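Planning for Automation Equipment
Handout 4: What the quote leaves out
Instructor: Ginette Royer
Revised 9/20/19

Read this before the budget exercise. Bring your own copy of the Norðdahl quote, marked up.

1. The price on the first page

A vendor quote is a sales document. I say that every term and every term somebody hands in a budget that is the quote with a tax line added. The first page gives you the arm. It may give you the controller. Read the Norðdahl quote again and find the word "table." It isn't there, and neither is the word "cable," except in a footnote that says lengths are "to suit."

Ask what has to be bought before the thing can do one useful motion, and write that list yourself before you look at theirs.

2. Two arms or one

Students like two arms. So do vendors. The case for the second arm should be made on paper, with a task that needs it, and "flexibility" is not a task. In the Ritby case (reading packet, first section) the plant bought a pair, then ran one of them for most of the year while the other waited for a fixture that was never drawn. The second arm still had a service contract. It still took up floor.

If your task really does need two – one side holds, the other works – then say so, name the part being held, and price both sides in full. Don't take a "second unit discount" as a reason. Skelel offers one, and it disappears if you read the terms on grippers.

3. Small lines

These are the lines I will look for first when grading. The figures are from the Ritby case and are there to show size, so get your own.

Spare gripper fingers, one set: $359
Work lamp and power strips: $60
Table surface, cut and fitted: $500
Cable management, parts and labor: $1,450

Look at the last two. The cable work cost nearly three times what the table did, and it was not in the first budget at all. Bożena Ostrowski, who reviewed the case with us last April, put it down to the layout being drawn from above with no cables in it. I think that's generous. I think someone saw the number and left it for the next fiscal year.

4. Demonstrations

Siro will give you a demo, and it will go well. Ask to see the arm handle something you brought in your own bag. Ask who set up the bench and how long it took. A demo with no answer to the second question tells you about the demo staff and very little about the product.

Also ask to see the bench from more than one side. 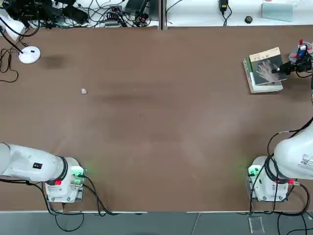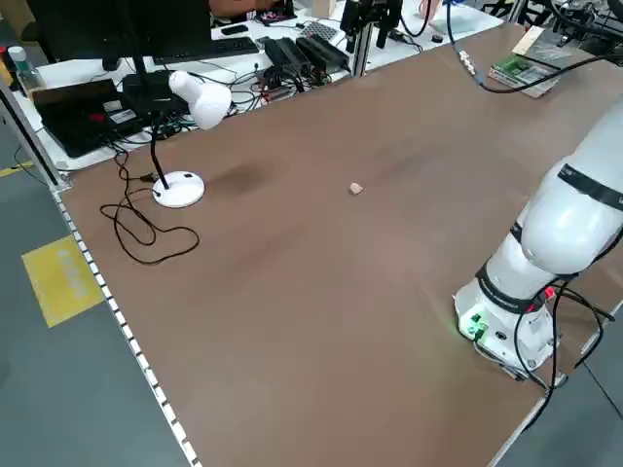 Bench space is the line I trust least in any plan, and I'd like you to budget it as two areas: the surface the arms work over, and the surface everything else ends up on. Plans usually show the first. The white bench behind the brown table in both pictures is the second, and it is covered with electronics and cables. Put a price on that area, and on the floor beside the table too, where cables come down from the arm bases. If your drawing has a clean rectangle with an arm on it, draw it again.

5. For the exercise

Work in pairs. One of you writes the request, the other plays the finance office and is allowed to refuse any line that has no task next to it. Then swap. Hand in both versions, with the refusals left in.

Bids from Norðdahl and Siro cannot be compared line by line as they stand. Norðdahl puts training under "services" and Siro folds it into the controller price. Sort that out first and show your work on a separate sheet.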